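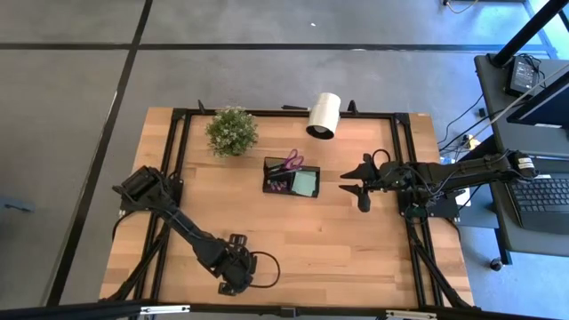
Wood looks quiet and finished, but once it was a living plant that drank water and ate sunlight. Every tree makes a new layer of wood under its bark each year, and these layers are what we call rings. When a tree is cut into boards, the rings become lines, and we call these lines the grain. Boards from different trees, or even from different parts of one tree, can have different colors. A butcher-block table shows this very well: its top is made of narrow strips side by side, some pale tan, some like honey, and some a little pink and brown. The short joints between the pieces do not stand all in one row. They are staggered, the same way as bricks in a wall, and this makes the top stronger.

Why does a tree make rings?

In spring there is much water and the days become longer. The tree grows fast, and the new wood is light in color. Later in summer the tree slows down, and the wood it makes is darker and harder. In winter, in cold countries, it rests. One light band and one dark band together are one year. In the hot rain forest, where there is no winter, many trees have rings that are very hard to see.

In the small wood museum in Clusent there is a slice of an old oak with 302 rings. Children are allowed to touch it. A wide ring means the tree had a good year, with enough rain and sun. A narrow ring can mean a dry year, or that bigger neighbors took the light. Near the middle of the Clusent oak there are several narrow rings together, and then they become wide again. Perhaps a big tree beside it fell down and the light came in.

Soft wood and hard wood

These names are a little confusing. Softwood comes from trees with needles, such as pine and cedar. Hardwood comes from trees with broad leaves, such as oak and maple. Most hardwoods are harder, but balsa is a hardwood, and you can press a mark into it with your fingernail!

Pencils are often made from cedar. This wood is straight and smooth, so it is easy to sharpen and it does not break into splinters. A blue pencil shows its wood only at the sharpened part, because paint covers the rest. Next time you sharpen one, smell the shavings. 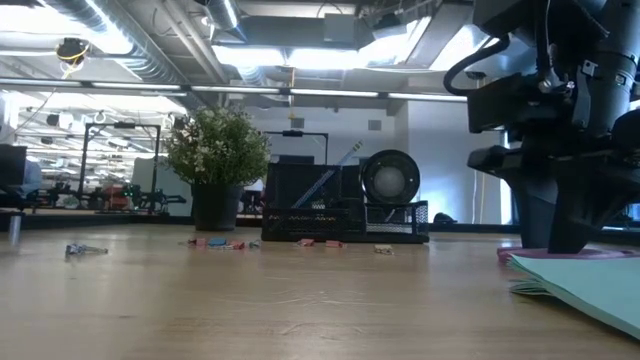
Try it yourself

Put a thin sheet of paper on a piece of old, rough wood. Rub softly with the side of a crayon. The dark lines of the grain will come through on the paper. Write the name of the wood under it if you know it. If you find a round shape, it is a knot, the place where a branch began.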